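From the planning desk: the sink task, the new Ristik release and a few requests

30/05/2022

Hello again, everyone, and a warm welcome to those of you who joined the list after the spring open house. It has been a good long while between updates from the planning side (the last proper one went out in February, when we were still arguing over file formats), so please forgive me if this one rambles a little. There is plenty to tell, and most of it is happy news.

The headline is that Ristik, our motion planner, now talks to Esoner, our simulator, without the old bridge script in between. Those of you who have ever had to restart the bridge after lunch will know how pleased we are. The planner reads the joint state and the object poses straight from the simulator, works out a path, and hands it to the controller in one piece. If the controller doesn't like what it gets, it says so in plain words and the planner has another go. It sounds like such a small thing written down, and it took us most of the spring!

We have been leaning on the kitchen tasks to test all this, and above all on the one we call sink clearing. On paper the job is simple. The arm has to lift things out of a sink and set them on the counter, in any order it likes, without knocking anything over along the way. A sink is a hard place for a planner, though. There are walls on every side, a faucet hanging over the middle, and never quite as much room for the wrist as you would wish. An arm that can pick a can off an open table all day long will get itself thoroughly stuck the moment you lower that same can below counter height. 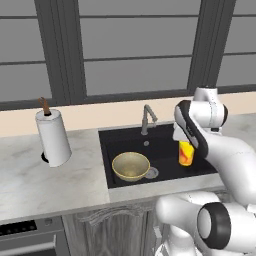 The trouble we kept running into was the retreat. Ristik was perfectly good at finding a way down to an object, and then it would plan the way back out as if the hand were still empty. Once something is in the gripper, the hand is in effect longer, and a route that was fine on the way in may clip the rim on the way out. We now attach the shape of the held object to the hand as soon as the grasp is confirmed, with a little padding added, and we check the whole path again before anything moves. The padding is a setting you can change (look for held_margin in the task file), and I would ask you not to set it to zero unless you are very fond of collision reports.

For the curious, we ran the sink task in two batches of 100 trials each, using the same starting layouts for both. With the old retreat, 39 trials ended in a contact with the sink or the faucet. I am going to be stingy and keep the number for the new one back until the grasp checker has been sorted out, as a few trials in that batch were marked as finished when the hand had closed on thin air. It would not be fair to crow over results we will have to correct in the next issue. The logs from both batches are on the shared drive, and you are very welcome to go digging in them yourselves.

That grasp checker deserves a paragraph of its own. It lives in Grasso, the perception package, and up to now it looked only at how far the fingers had closed. That works nicely for things whose width we know and rather badly for everything else. The new version also compares the object's pose before and after a tiny upward move, and if the object has stayed put, the grasp is called a miss. It adds a short pause to each pick, and one or two of you have already written in to say that the pause looks like the arm is having second thoughts. In a way it is, and I have grown quite attached to it.

On the tooling side, Flellen has had a good tidy-up. You can now scrub backward and forward through a recorded run and see the planned path drawn beside the one the arm followed, with the gap between the two plotted underneath. I find I use it every day. Clicking on a spike in the plot takes you to that moment in the run, which saves a great deal of squinting at timestamps. The search box also works on task names at long last, so there is no need to scroll through the whole list to find the run you made ten minutes ago.

We went through the old issue tracker as well, all 472 entries of it, and closed everything that belonged to the bridge script. If something of yours was closed and you think it shouldn't have been, do please reopen it and leave a line saying why. We went quickly and will certainly have made mistakes.

A few small requests before I let you go. If you write your own task files, please run the format checker before you send them over, as the new planner is fussier about missing joint limits than the old one was. If you are still on the bridge script, it will keep working with the current release but not with the next, so a quiet afternoon spent moving over would be time well spent – the migration notes are in the docs folder, and they are short. And if you have a task that makes Ristik fail in some way you haven't seen before, send us the recording along with the seed. We would much rather have an odd failure than a tidy summary of one.

Next on our list is the dishwasher rack, with all those thin prongs to plan between. Suggestions are welcome at the usual address, and so are offers of help.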